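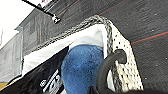 The annual equipment request is the document by which an institution tells itself what it believes its work to be. In most automation programs now preparing for the new fiscal year, that document has one large line for the arm and several small lines for everything else, and the small lines are the first to be cut. I believe the order should be reversed. A manipulator bought for general handling will spend its working life near things that bend, fold and catch. A blue plush lining, a thick twisted rope edge and a smooth black loop standing against a dotted panel can all fall within a few inches of one another, and each asks something different of the gripper. A budget that treats such articles as incidentals has left out the greater part of the task.

Planning the Second Line
By Radoslava Vaněk, Equipment Planning Office, Garen Institute
31/08/2026

The Garen Institute adopted its present purchasing rules when its automation work was confined to rigid parts. The rules served that work well. A metal bracket is specified by a drawing, and the fixture that holds it is specified by the same drawing. Once both have been paid for, the remaining costs are predictable and modest. The capital request named the machine, the operating request named the power and the service contract, and the two seldom had reason to meet.

The Prollulach program, which concerns the handling of household and soft goods, does not fit that pattern. Its capital line was approved in full. Its line for objects, storage and room preparation was approved at $3,000 and then folded into general supplies, where it competed with printer toner. Program staff recorded 225 hours in the first year on tasks that had no budget code at all: buying articles, replacing worn ones, labeling them, finding them again, and arranging the room so that a trial could be repeated under the same conditions. Those hours were charged to research. In my view they were equipment costs, and the Institute paid for them at research salaries.

My colleague Miloslav Skála, who reviews capital requests, has put the opposing case with some force. Objects of this kind are cheap, he argues, and anything cheap may be bought as needed. A formal line invites formal procedure, and a program that must file a requisition for a stuffed animal will soon find itself waiting for one. I accept the second point entirely. The answer to it is a simple purchasing card with a sensible limit, held by the person who runs the room. The first point I cannot accept. The price of a single article tells the reviewer very little. What matters is the cost of having the right range of articles on hand, in known condition, for as long as the results are expected to stand.

Storage illustrates the matter. It is almost always requested last, and it is almost always described as furniture, which places it under a different office with a different calendar.

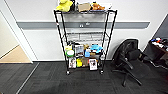 Wire shelving cart on casters, holding plush toys and boxed items.

A cart of this type is a modest purchase. It nonetheless decides a good deal about the work that can be done beside it. Open wire shelves allow a person to check the contents without unpacking them, and they present a machine with thin black lines, gaps, and a white wall showing through behind. Boxes stand upright and toys slump. An article may lean out past the front of its shelf. Anyone who has written a specification for solid warehouse racking will recognize that very little of it carries over, and a team that intends its system to reach into ordinary shelving should own ordinary shelving from the first month. It should also own more shelf than it needs. A bare shelf on a cart is sometimes read by a visiting reviewer as evidence of overbuying. I read it as room to change the arrangement.

The floor belongs in the same request. Carpet tiles have seams, a doorway may have a metal strip where one surface gives way to another, and an office chair spreads its base well into the space around it. Where mobile equipment is under consideration, these are conditions of purchase. They ought to be surveyed before a base is selected and not discovered at delivery. Anežka Tichý of our facilities office has offered to attend vendor visits for this purpose, and I hope the offer is taken up. At present she learns of a new machine when someone asks her to widen a door.

I would make the following recommendations for the coming cycle.

First, every request for a manipulator or mobile base should carry a companion line for objects, storage and room preparation. The companion line should be approved or refused together with the machine. A reviewer who wishes to reduce one should be required to state the effect on the other.

Second, the companion line should run for 3 years and should assume replacement. Soft goods wear. Seams open, pile flattens, printed lettering fades, and a result obtained with a new article may not hold with an old one. The Hubáček laboratory, with which we share some purchasing, already keeps a sealed duplicate of each soft article it uses. The practice is inexpensive and I can see no argument against it.

Third, delivery schedules should be drawn up from the small items backward. Our last arm arrived on time and stood 9 months before it was used for the purpose stated in its own justification. Jaqueline Valdovinos, who was responsible for the room, had asked for shelving and test articles in the original submission. The request was deferred twice.

Ilham Kamel has suggested that the Institute might avoid the question by leasing a fully furnished test room from Brunano. The proposal deserves a hearing, particularly for short programs. My reservation is that a leased room comes with the lessor's choice of objects, and the choice of objects is a research decision. We would be paying another party to make it for us, and we would have little record of how it was made.

The planning office will receive draft requests through the end of September. Those that arrive without a companion line will be returned for completion.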